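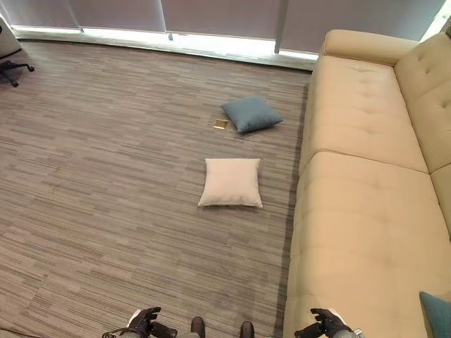 Ok so quick one before I have to leave for the bus. Bread. Again. I know.

Those of you who were here in December will remember the brick. The rye brick. I said I was done with sourdough for good and going back to the packet yeast like a normal person. That lasted until the holidays were over and Nuanchan came by with a jar of her starter, which she's been feeding since before she moved to Nundon, and put it in my fridge without asking. You can't throw out somebody's starter. I looked it in the eye for nine days and then I fed it.

So. Where things are.

The starter is alive. More than alive. It climbed out of the jar twice. Smells like apples and a little like paint. Nuanchan says paint is fine, nail polish is hungry, cheese is bad. I wrote that on a card and stuck it inside the cupboard door. The apple smell isn't on her list so I've decided it's good.

Flour. I was using the cheap all-purpose and the dough just lay there like soup. Switched to the strong white from the mill shop in Irkholm, the one in the brown sack. Big difference. It costs nearly double and I have to carry it home up the hill, but the dough holds its shape now. Mostly. Two loaves out of three. I tried half and half with the cheap stuff to stretch it and that was ok for pizza and no good for anything else.

Water, less than you think. Every recipe I have says a wetter dough means bigger holes and I'm sure that's right if you have hands like Bohdan's. Mine sticks to the counter, my wrists, the phone. I took out a quarter cup and everything got easier. Smaller holes. Fine. The butter stays on top where it belongs.

Salt. Forgot it once. Don't. It looked perfect, best looking loaf so far, and it tasted of absolutly nothing. We ate it with anchovies.

Timing is the thing I still haven't got. The book says let it rise until doubled, four to six hours. In what kitchen? Mine is freezing until noon and then the sun hits the stove wall and it's July in there. So in the morning nothing happens, nothing happens, I go hang out the wash, and when I come back it's up against the dish towel. What I do now is mix it after supper, leave it on the counter till bed, then into the fridge overnight. Shape it cold in the morning. Cold dough is so much easier to shape! Why did I wait this long to try it. It was on page 9 of the book the whole time.

Oh, the book. Several people wrote to ask. It's an old one, spiral bound, put out by a church group in Limov, and I got it at the library sale. No pictures. Half of it is cakes. The bread part is short and bossy and I love it. "Do not open the oven door." That's a whole paragraph.

Bohdan Koval, who used to bake for the hotel and now mostly fixes bikes, came over to watch me do one start to finish. Very stressful. He didn't say a word until I slashed the top and then he said "deeper." That was it. Deeper. He was right, it opened up like a book and got a proper ridge along one side, the kind that cuts the roof of your mouth. He took the heel home in his coat pocket. I asked him about the oven too and he knocked on the side of it and made a face.

The oven. It runs hot at the back and I've known that for years and never done anything about it exept swear. I turn the pot halfway through now. With the lid on for the first part, then off. I also put a tray on the rack underneath and the bottoms stopped burning. My sister told me about the tray years ago. Hi, you were right.

Things that didn't work, fast:

Honey in the dough. Burned.
Olives, not drained enough. Purple.
Letting it rise in the car. Long story.
Rice flour for dusting the basket did work, sorry, wrong list.
Whole wheat at more than a third. Back to brick.

What I want to try next is a seeded one like they had at Te Moana, the cafe not the song, before it closed. Sunflower, flax, something black I never found out the name of. If anybody worked there or knew somebody who did, please write. I'd take even a guess. It had a sort of malty taste too, and I've gone through molasses and dark beer trying to get there, and the beer was closer. I think you have to soak the seeds first or they pull the water out of the dough. Somebody correct me.

Also a question for the ones who bake a lot. What do you do with the extra starter? I've made the pancakes. I've made the crackers. The crackers were good the first day and on the second you could have tiled a roof. I've given jars to the neighbors on both sides and one of them has begun crossing the street.

Will put the full recipe up when I've made it come out the same way three times running. At two right now. Tonight's dough is mixed and under it's towel and I've promised not to poke it.

Bus. Got to go. More this weekend if the loaf is any good and probably also if it isn't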